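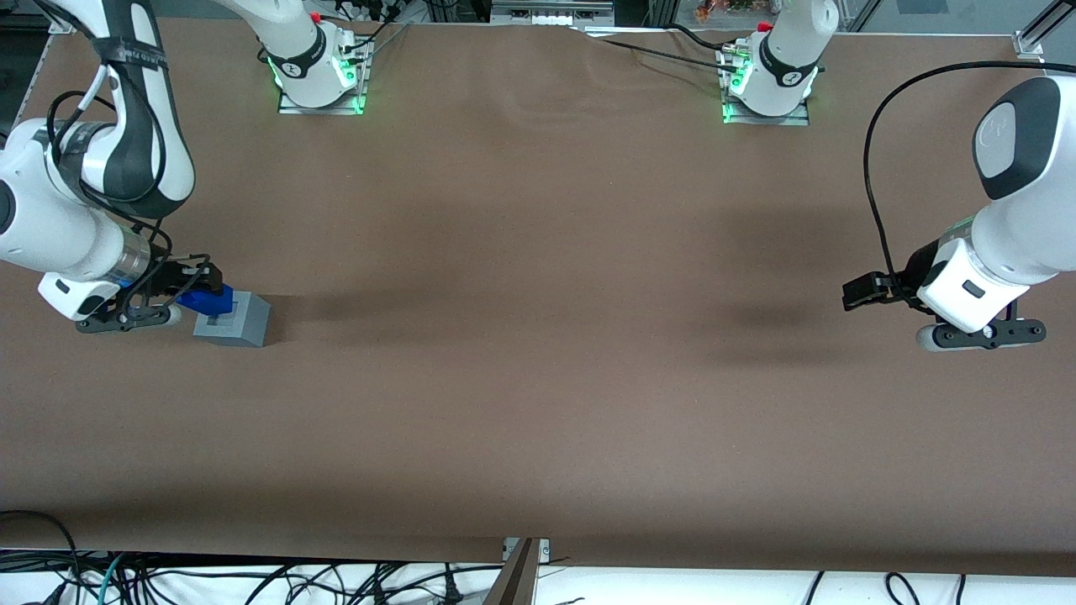 What do you all cover your work tables with? I'm setting up a bench in my spare room for sorting and fitting small parts (block puzzles mostly, plus the odd repair) and I am so excited to finally have a surface bigger than a tea tray! I love the look of smooth brown paper over the whole table, with a gray block on it and a blue piece just above it standing out so clearly you'd never lose either one. My tabletop is 85 inches long and pretty scratched up. Does paper hold up, or will I be changing it every other day? And how do you keep it flat?

Asked 18 November 2024
342 views

3 answers

Paper, paper, paper! I've had it on my bench for years and wouldn't go back. Get the heavy kraft kind on a 30 inch roll, run two lengths side by side and tape the seam on the underside so nothing catches when you slide a block across. Pull it tight over the ends and tape it under the table too. Don't tape on top, the edges pick up dust and start to curl. If it comes off the roll wavy, turn it curl side down and leave a few heavy books on it overnight. Mine lasts a couple of months with light use. You can also write right on it, and I'm always penciling outlines of where each part goes while I'm fitting things together. It makes cleanup a joy, too. Roll it up, toss it, fresh table!

One thing to watch is glue. It soaks through, so put a scrap of cardboard down first.

just use an old bedsheet

I'd skip the bedsheet, small pieces drag on fabric and the whole thing bunches up. I started with paper and then got a desk mat from Nondura, and it's great for cutting, but mine is dark green and blue parts pretty much vanish on it under my lamp. So now the mat comes out for knife work and it's brown paper for everything else. For a table your size I'd do the same. Also check your lamp before you settle on a spot! Mine used to throw a big soft shadow right over the slot I was trying to line up, and moving it to the other side fixed that in a minute. Have fun with the new bench, and post it when it's done!

Was this page helpful? Yes / No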